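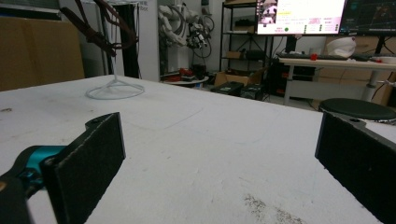
I have a soft spot for a work table that shows its age. When we moved the Brelden workshop in January, more than one friend told me it was the perfect moment to replace our big white tabletop, and a catalog from Quintero was left very kindly on my chair, open to a page of glossy things priced at 1471 dollars and up.

I kept the old one. It is scuffed all over, with gray scratches and smudges and the pale outlines of things that once stood there, and I find I like reading it the way other people like reading old calendars. A faint rectangle might be a tray, or a box of parts that stayed put for a whole winter – I couldn't tell you which.

What I would ask, of myself as much as anyone, is that we keep it clear. A wide table invites you to park things, first a stand, then a cup, then the mail, and before long you are working on a corner the size of a dinner plate. Put the stand at the far end and leave the middle open. Brush off the crumbs and dust before you go home (I forget this about as often as I remember).

Scratches are fine by me. I'd spend the 1471 dollars on better lamps, and maybe a decent brush.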